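Dralora wants to sell you a kitchen that doesn't exist

Tharun Subramaniam talks fast and eats while he talks. 27 Sep 2020, a video call, his end lagging badly.
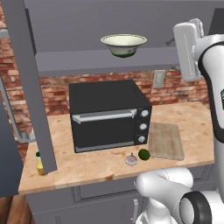

He runs product at Dralora, the small Jalholm outfit behind Farninlow, a pack of simulated kitchens for people training robot arms. 553 layouts in the current release. 3,881 objects to put in them. Bowls, bottles, fruit, the lot.

"Labs were building the same counter over and over," he says. "Every grad student makes one toaster oven. Its a bad toaster oven. Then they graduate."

So what do you get for the money? A download, a license for one team, and 3 months of support by email. Subramaniam would like that last part to be longer. "We're a tiny company. I answer a lot of those emails myself, at night mostly."

I asked about the knobs and doors, the usual sore point with these kits. He didn't duck it. Handles and hinges got most of the work this year, he says, and the January update is mostly doors. "A door that swings wrong teaches the arm something wrong. You find out on the real one, and thats expensive."

One early customer, a warehouse and catering firm called Rodrigues, sent back a list of 164 complaints. Lighting. Drawer weights. Garlic that rolled like a marble.

"Best thing anyone sent us. We printed it out." How many fixed? Long pause. "Most. The garlic is fixed."

Gripes from me: the install guide is thin and teh price page is a maze. He agreed on the guide. On pricing he said to email him.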